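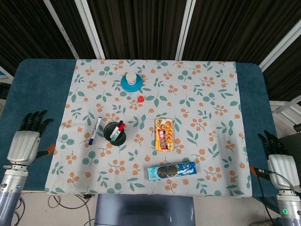

NOTA DE PRENSA - mayo

Rurnix presenta Wanidus, un método para que un robot de dos brazos aprenda a ordenar una mesa con muchas menos demostraciones

Con 300 demostraciones por tarea, el método iguala el resultado que el equipo obtenía antes con 2000

Rurnix ha dado a conocer hoy los primeros resultados de Wanidus, su método de aprendizaje por imitación para manipulación con dos manos. Trabajo hecho junto al laboratorio Figueiredo. Artículo y datos, disponibles a lo largo del mes.

La idea, en corto: el sistema no aprende la tarea entera de golpe. Separa cada demostración en tramos - acercarse, agarrar, trasladar, soltar - y reutiliza los tramos entre tareas distintas. Guardar un rotulador en el portalápices y apartar un paquete de galletas comparten buena parte del movimiento. Antes se grababa todo dos veces.

Las pruebas se hacen sobre mesa, con objetos corrientes: rotuladores, un portalápices negro, paquetes de galletas y snacks, piezas pequeñas de plástico. Tambien se cambia la superficie. Un mantel estampado, con sus arrugas, complica bastante la percepción, y los métodos anteriores del equipo perdían ahí mucha precisión. Wanidus pierde menos, aunque pierde.

Resultados principales:

Evaluación de 700 intentos, repartidos en 5 tareas.
Mismo porcentaje de éxito que el sistema anterior, entrenado con 2000 demostraciones por tarea.
Mejor comportamiento al cambiar el mantel o la colocación inicial de los objetos.
Mano izquierda y derecha comparten modelo, sin entrenamiento por separado.

Limitaciones. Las piezas pequeñas y redondeadas siguen siendo el punto flojo: el dedo las empuja antes de cerrar. Los envoltorios blandos dan fallos de agarre cuando el paquete queda en vertical respecto al robot. Y de momento solo mesa, nada de estanterías ni cajones. El equipo trabaja en una version con sensores de fuerza en las yemas.

La recogida de demostraciones se hace por teleoperación con Iteo, la herramienta interna de Rurnix, que registra a la vez la cámara de cabeza y la posición de todas las articulaciones. Iteo se publicará junto con los datos, licencia abierta para uso académico.

Material para medios y acceso anticipado al artículo: a través del departamento de comunicación de Rurnix. Se atienden peticiones de entrevista hasta las 18:00.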